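3.2 Looking after the hand-held gripper

We should say a little more about the gripper itself, as most of the trouble we met at the Feltville station came from there and very little of it from the Pilix recording software. The finger pads are soft and ribbed, and we came to think of them much as one thinks of bicycle tires: you look them over before going out. Figure 4a has the fingers at the spout of a large watering can, a shape we grew rather fond of, as it asks the two pads to meet a curved surface.

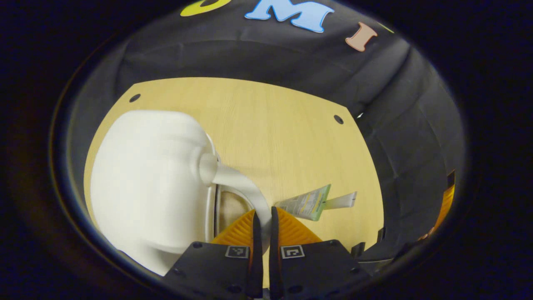
3.3 Checking the markers and pads

Each finger carries a square marker, and the opening width is worked out from the pair of them, so a smudge on either one matters a good deal. We wiped both with a dry cloth every 30 minutes, and looked at the screws in the finger bases every 15 recordings, tightening gently where needed. A full check took up to 12 minutes, and we were always glad afterward that we had bothered! Figure 4b shows the fingers open over the table, with both markers and the ribbing of the pads in view.

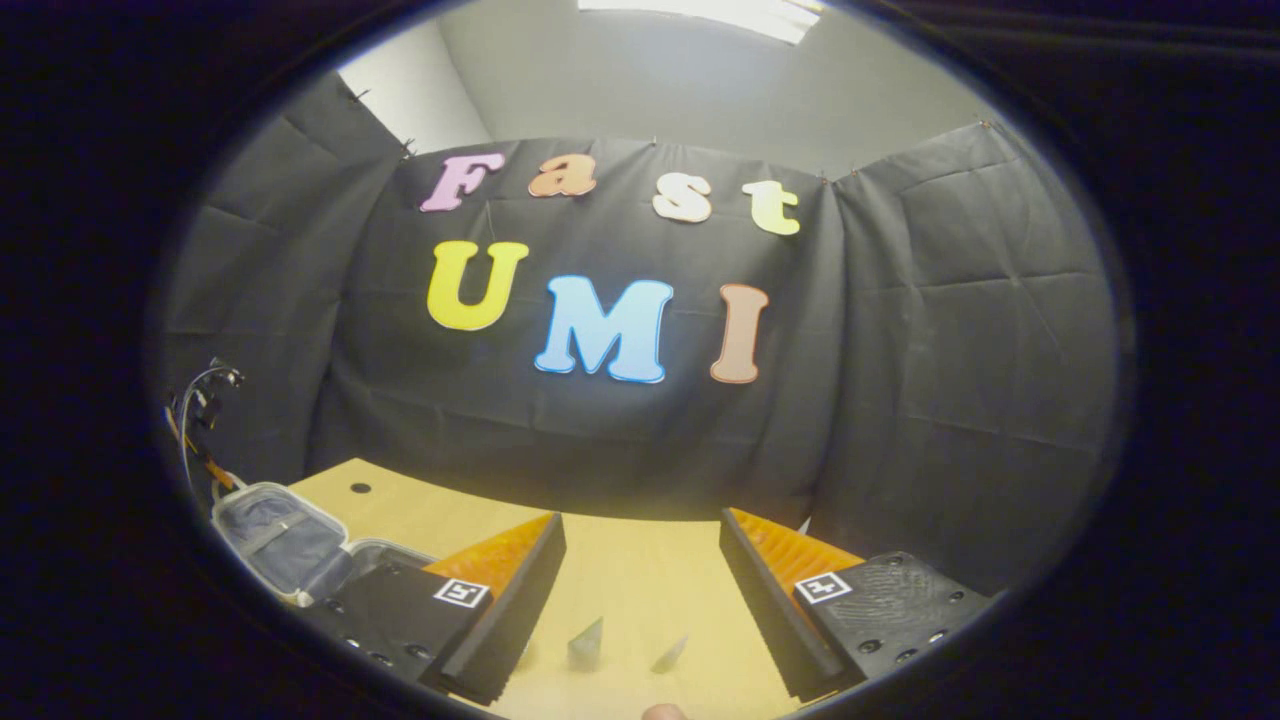
3.4 Spare parts

Pads were ordered from Grornance in sets of 20 and kept in the Cuervo cabinet beside the station, together with printed markers and a small screwdriver.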